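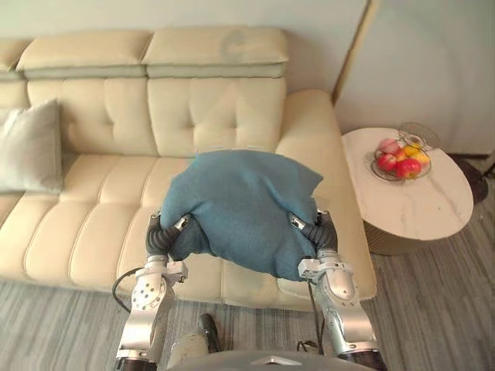

About Markside Court Reports

Markside Court Reports is an independent news agency covering criminal trials, sentencing hearings and appeals. We supply written reports to newspapers, radio stations and legal publishers that are unable to keep a reporter of their own in the courtroom. Our reports are prepared by staff who attend the hearing in person, and each one is read by a second editor before release.

The agency was founded by Kalevi Rantala and Sirkka Kokkonen, who had worked together on a regional daily and saw its court pages shrink year after year. It began with one subscriber and a shared desk at the Bellis courthouse. Today we employ 28 people at two offices and publish over 300 reports in a typical month.

What We Cover

Most of our work concerns serious criminal cases, including homicide, sexual offenses, armed robbery and large-scale fraud. We follow a case from the first public hearing to the final appeal. Many of the cases on our books have run for years, and it is our policy to report an acquittal or an overturned conviction at the same length, and to the same subscribers, as the original verdict.

We also publish a daily list of hearings, a weekly digest of appeal rulings, and plain-language notes on sentencing law. Subscribers receive these through Brilo, our online desk, where past reports can be searched by court, charge and date.

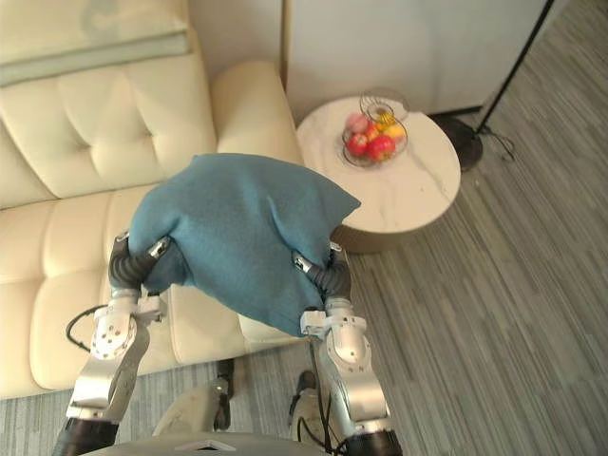
Adanech Kumsa wrote to us that her newspaper had stopped printing sentencing stories altogether before it took the digest, and that readers now complain when the column is left out. She also asked for longer notice of postponed hearings. Postponements have been marked in the daily list since July.

Our Reporting Standards

Reporters at Markside work under a written code, which is given to every subscriber with the contract. The main provisions are as follows.

A defendant is described as accused until a verdict has been entered. Statements made by counsel are attributed to counsel and are not presented as fact. Victims of sexual offenses are not named, and details that would allow them to be identified are withheld, even where local law would permit publication. Children are not named in any capacity. We do not pay witnesses, jurors or relatives of any party.

Relatives of victims are approached once, in writing, through their attorney or another representative. If there is no answer, the matter is closed.

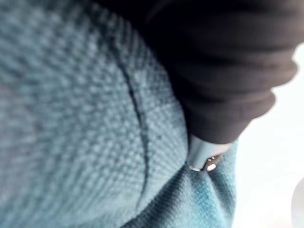
Corrections and Complaints

Errors are corrected in the archive and a notice is sent to every subscriber who received the report. Complaints are handled by Ketsara Siriwan, standards editor, who does not take part in daily news decisions. A written answer is given within 6 working days. Persons who have been acquitted may ask for the outcome to be added to any earlier report in which they are named, and no fee is charged.

Training

Our Bremero office runs a course in court reporting for new journalists. It covers courtroom procedure, contempt, note-taking and the reading of charge sheets, and ends with a supervised week in court. Applications open once a year and must include two samples of published work. 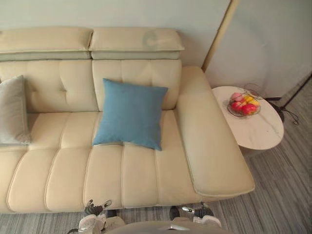
Cream leather sofa. Photo: Raimo Kinnunen

Subscriptions and Contact

Annual subscriptions to the weekly digest begin at $1,000. Rates for full access depend on circulation and are quoted on request. Inquiries from publishers, schools and law libraries should be addressed to the subscriptions desk at the Bellis office. Requests from members of the public for copies of individual reports are answered by the archive.

Page last reviewed 2022-05-21.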